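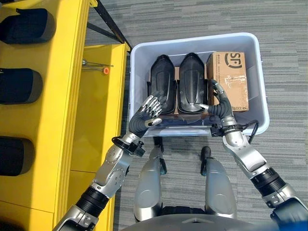 有读者来信问，收纳箱里放几件东西才算合适，是不是装满了才不浪费地方。信里还说，自己那边的箱子一律堆到冒尖，找一样东西要先把上面的全搬出来。

我们的做法是不装满。灰色塑料箱放在地毯上，黑色的壳形件竖着放，纸箱靠一边，箱口上方不再叠东西。竖放的好处是拿的时候不用翻，手伸进去碰到的就是要拿的那一件。横着摞起来能多放几件，可是下面的总要等上面的先走，遇到赶时间的时候，人就会把上面的随手搁在地上，搁着搁着就忘了。

这一期的整理栏目就讲这件事：东西从箱子到架子，中间怎么走。

Gastura 工作间的黄色层架是去年九月换的。旧架子深，里面那一排常年没人碰，清出来的时候发现有三样东西重复买过。换架子那次一共登记了 200 件物品，其中 40 件后来处理掉了，剩下的重新分了位置。层板宽 900 毫米，这个尺寸是按常用的软包和盒子定的，并排放得下，也不至于塞得太紧。

分位置的规矩不多，写在这里，方便新来的同事查。

**一、同类的放同一列。** 黑色的软垫类物品都归到层架左侧，从上到下排。这类东西颜色一样，外形也接近，分散放到各处以后很难认。集中在一列，缺了哪一个，看空位就知道。

**二、箱子是临时的，架子才是固定的。** 箱子用来收货、转运、暂存，东西在箱子里不过夜。快递纸盒也一样，到了先放进箱子，拆开之后里面的物品上架，纸盒压平，送到门口的回收处。胶带要先撕掉，不然回收的人还得再弄一遍。

**三、地毯上只放箱子。** 零散物品不直接落地。条纹地毯上掉了小件不好找，黑色的尤其难找，上个季度为了一颗螺丝把半间屋子的箱子都挪开过。

**四、上架以后往里推一推。** 放上去的东西不要压着层板的前沿。前沿要留出一段，手搭得住，擦灰也方便。
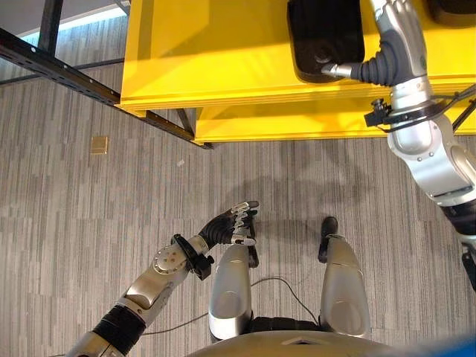
推到什么程度为止，Prondale 那边的同事来信说他们是一直推到底，东西贴着最里面放，看着整齐。信里又补了一句，说推到底之后，小一点的盒子就不太好往外拿了。

两种放法我们都试过。大件、软的，推到底没有问题，抓住一个角就能带出来。小件和硬壳的最好停在中间，前后都留一点空。如果一层里大小都有，就以前面对齐为准，后面参差一些没关系，反正平时看不见。Hostovdale 仓库用的是在层板上贴线的办法，前后各一条，东西放在两条线之间。我们没有贴，主要是黄色层板表面光亮，贴了胶条以后揭下来会留印子，擦起来费工夫。想试的可以先在最下面一层贴一小段，过一个月再看。

说到擦，亮面的层板容易显手印和灰，建议每周擦一次，用拧干的软布，从里往外擦。前沿那一道最容易脏，单独多擦一遍。不要用粗面的海绵，也不要用带颗粒的清洁膏。擦之前把同一层的东西整列拿下来，放进空箱子里，擦完按原来的顺序放回去。不建议一件一件挪着擦，挪到最后顺序就乱了，角落也擦不到。

箱子本身也要清理。宽边的塑料箱，边沿下面会积灰，翻过来用湿布走一圈就行。箱底垫了东西的，垫子拿出来单独抖一抖。有裂口的箱子不要再装重物，留着放空纸盒可以。

另外有几件零碎的事：

- Song 系列的标签纸已经补货，放在层架旁边的抽屉里，白色和黄色两种。黄色的贴在黄架子上看不清，请用白色的。
- 每件东西贴一张标签就够，贴在正对外面的一侧。旧标签先揭干净再贴新的，有几个盒子上现在叠了三层。
- 借走架上的物品，请在登记本上写日期和位置编号。还回来放原位，原位被占了就放进灰色箱子，不要另找空位。
- 空箱子套在一起，放在层架最右边的地上，不要摞过层架的第二层。
- 登记表的电子版已经更新，旧版请不要再填，两份对不上的时候以新版为准。

下一期打算写线材和小零件怎么收。哪位手上有用得顺手的分格盒，请把尺寸发过来，最好注明格子能不能拆。来稿和问题请投到整理栏目的信箱，内容长短不限，截稿时间与往期相同。

2022-02-14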